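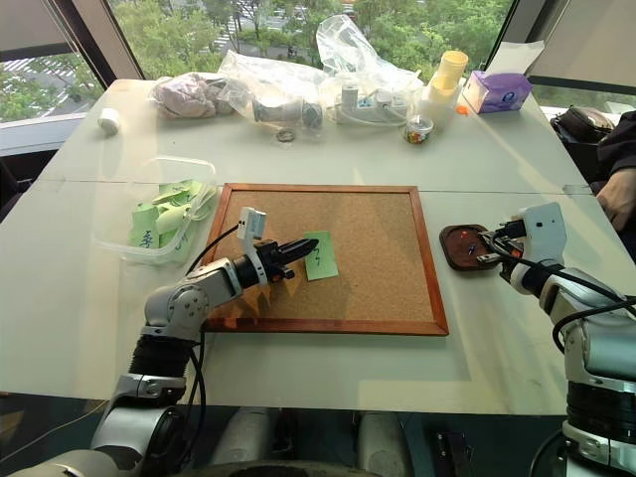 Last updated: 3 Nov 2018

I'd been buying bread from the woman behind Clesudance for ages before I got up the nerve to ask if she'd let me write about her. She said yes, but only if I came at four in the morning and didn't lean on anything!

"People think it's the early start that gets you," she told me, shaping rye while I hung about with my coffee. "It's the flour. It's in my ears, it's in the car, it's in the dog." She did ten years in an office before this, and she doesn't miss the chairs.

On a normal morning she bakes 70 loaves. Saturdays used to be worse, and the week before Christmas she got up to 205 and swore off fruit bread for good (it's back on the shelf, I checked). The oven is a second-hand Sarkitz with a door that sticks. "I kick it. Low down, on the left."

I asked about her starter, expecting a grand old family story. "I got it off a bloke at the Weltora markets in a jam jar," she said. "It smelled like nail polish for a month."

Would she ever open a second shop? She laughed for a good while at that one. "I'd like a holiday first. Somewhere with bad bread, so I'm not tempted to talk to the baker."

I went home with a warm seeded loaf under my arm, and half of it was gone by the traffic lights.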